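# Packing Dry Food Parcels in Clear Bins: A Study of Order, Fit and Sorting Time

Submitted by Jaqueline Palacios and Mwangi Shirima
Department of Household and Supply Studies, Skolovberg College
2024-02-20

## 1. Background

The Skolovberg College food pantry provides dry goods to enrolled students during the academic year. Goods arrive in mixed cartons from the Fomutdale distribution center and are divided into bins before being placed on the pantry shelves. Until the beginning of this project, the division was done without a written procedure. Each person on shift chose the containers, decided what belonged together and filled the bins in whatever order the cartons were opened.

The pantry supervisor asked the department to examine one part of this work, namely the packing of instant noodles and other soft-wrapped goods. These items make up a large share of what students take, and they are awkward to store. A wrapped noodle block has two broad faces and four narrow ones, but the wrapper extends past the block at both ends and does not hold a shape. When packages are dropped into a bin, the wrapper ends catch on each other and the blocks come to rest at an angle. The bin then appears full while it still contains a good deal of unused space.

The work reported here was carried out in January and the first part of the following month. It was completed as the practical component of the second-year course in storage and handling.

## 2. Questions

The project set out to answer the following:

1. Does the order in which packages are placed affect how many fit below the rim?
2. Does a clear bin offer a practical advantage over the gray opaque bins used previously?
3. Should flavors be separated, or is a mixed bin acceptable to the people who use the pantry?

A fourth question, concerning the crushing of noodle blocks at the bottom of a tall bin, was dropped at the proposal stage. The bins selected were too shallow for this to be a concern.

## 3. Materials

**Bins.** Two types were compared. The first was the gray opaque bin already in use. The second was a clear plastic bin ordered from the Gomex catalog. The two types are close in capacity but differ in wall profile: the opaque bin narrows toward the base, and the clear bin does so less noticeably. All bins were washed and dried before the first session.

**Goods.** The packages were ordinary single-serving instant noodles taken from pantry stock, in several flavors and from more than one manufacturer. Packages with torn wrappers were set aside and were not used. The stock was returned to the shelves after each session, so nothing was removed from circulation for longer than one afternoon.

**Work surface.** Packing was done on wooden-topped tables at standing height. We had first planned to work on the pantry counter, but the counter is shared with the intake desk and could not be kept clear.

**Records.** A paper tally sheet was kept for each session. The sheets were copied into a spreadsheet by Mr. Shirima and checked against the originals by Ms. Palacios. Two sheets had to be discarded because the bin type had not been entered.

## 4. Method

### 4.1 Packing patterns

Three patterns were tried.

*Loose fill.* Packages were lowered into the bin one at a time and left where they landed. This corresponds to the former practice in the pantry.

*Flat layers.* Packages were laid on their broad faces, starting at the far wall and working forward. Each layer was finished before the next was begun.

*File order.* Packages were stood on a long narrow edge, one behind another, like cards in an index drawer. The first package was held upright against the far wall until enough others had been added to support it.

Each pattern was repeated with both types of bin. Filling stopped when the next package would have projected above the rim, as bins in the pantry are stacked and a package above the rim is pressed by the bin on top.

### 4.2 Timing

Timing began when the first package was lifted and ended when the packer stepped back from the table. Time spent fetching a carton was excluded. The two authors alternated as packer and recorder so that neither became much more practiced than the other.

### 4.3 Retrieval

After packing, the recorder named a flavor and the packer located a package of that flavor and removed it. A retrieval was marked as clean if no other package had to be lifted out first. This part of the method was added after the second session, at the suggestion of our course instructor, and the earlier sessions therefore have no retrieval data.

### 4.4 Student responses

Pantry users were invited to fill in a short card after selecting their goods. We received 40 completed cards. The card asked whether the person had found what was wanted, whether the bin had been easy to look through, and whether any change would be welcome. No names were collected.

## 5. Results

### 5.1 Fit

File order gave the highest count in both types of bin, and loose fill gave the lowest. The best file-order bin held six more packages than the best loose-fill bin of the same type. Flat layers fell between the two -- closer to file order in the clear bin and closer to loose fill in the opaque one. We attribute the difference to the wall profile. Where the walls slope inward, the bottom layer is shorter than the layers above it, and a gap remains at one end that is too small for a whole package.

### 5.2 Packing time

Loose fill was the fastest pattern in every session. File order was the slowest at first, mainly on account of the opening packages, which tended to slide down before they were supported. The difference became smaller with repetition. By the final session, flat layers and file order were close enough that we would not recommend one over the other on grounds of time alone.

Placing the first packages deserves a separate remark. Packers who began at the near wall had to reach over their own work to fill the back, and they knocked over standing packages when doing so. Starting at the far wall removed this difficulty.

### 5.3 Visibility and identification

The choice between clear and opaque bins had a stronger effect than we had expected, and it was felt mostly during packing. With the opaque bin, the packer had to lean over the rim to judge how far the contents had risen at the back. With the clear bin, the level could be read from the side while standing upright. 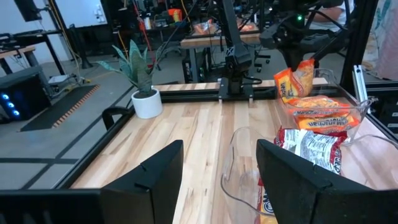
Wrapper design also affected how readily a flavor could be identified. Manufacturers generally assign one color to each flavor and print the brand name in the largest letters, with the flavor in smaller type. A package lying on its broad face with the brand name uppermost can be recognized at once, as with the orange Maruchan package whose white lettering can be read inside the clear bin. The white package with red printing closer to the front is harder to place: its wrapper is crinkled, and the word "FLAVOR" can be made out among lettering that is only partly legible. We noted many cases of this kind on the tally sheets. When the wrapper had folded over the name, packers relied on color, and two flavors with similar colors were sometimes entered as one. Holding a package upright by one end over the back of the bin, as is being done with another orange Maruchan package, presents its broad face to the packer and allows the flavor to be checked before it is set down.

### 5.4 Retrieval

Clean retrievals were most frequent in file order. A single package could be drawn up from the row without disturbing its neighbors, provided that the row was not packed too tightly. In flat layers, a clean retrieval was possible only when the flavor happened to be in the top layer. Loose fill gave mixed results, and we were unable to find a pattern in them.

Rows that were filled completely from wall to wall proved difficult to use. The first package had to be pulled out by its wrapper end, and in one case the seam opened. We subsequently left a finger's width free at the near wall and had no further tears.

### 5.5 Student responses

Most of the returned cards reported that the wanted item had been found. Comments on the bins were generally short. Several respondents wrote that they preferred to see the contents without lifting the bin from the shelf. A smaller number asked for flavors to be kept apart, and two gave the reason that they do not eat meat and had to turn over many packages to read the labels. One card consisted entirely of a request for more rice.

## 6. Discussion

The results support a change from opaque to clear bins for soft-wrapped goods. The gain in capacity is modest, but the gain in ease of checking is considerable, both for those who pack and for those who choose.

On the question of separating flavors, our view changed in the course of the work. We began with the assumption that a separate bin for each flavor would be preferable. The pantry receives flavors in very uneven quantities, however, and strict separation would leave some bins nearly empty. A mixed bin in file order, with the meatless flavors grouped at one end and marked with a card divider, appears to meet the concern raised on the response cards without requiring additional shelf space.

The study has several limitations. Both authors knew which pattern was expected to do well. The goods were limited to what the pantry had in stock. Cup noodles were not included, although the pantry handles roughly 3,000 packaged noodle portions in a year and cups account for part of that figure. A comparison with the stackable crate made by Prasertsri was considered, but the sample crate did not arrive in time.

## 7. Recommendations

- Use clear bins for all soft-wrapped dry goods.
- Pack in file order, beginning at the far wall.
- Leave a finger's width free at the near wall.
- Flatten wrapper ends before placing a package, and turn the printed face toward the front.
- Group meatless flavors at the left end of each mixed bin, behind a labeled divider.
- Retain the gray bins for cans and jars.

## 8. Division of Work

Ms. Palacios drafted Sections 1 through 4 and designed the response card. Mr. Shirima drafted Sections 5 and 6 and maintained the spreadsheet. Section 7 was written jointly after discussion with the pantry supervisor. The tally sheets and the completed cards are held in the department office and may be consulted on request until the end of the academic year.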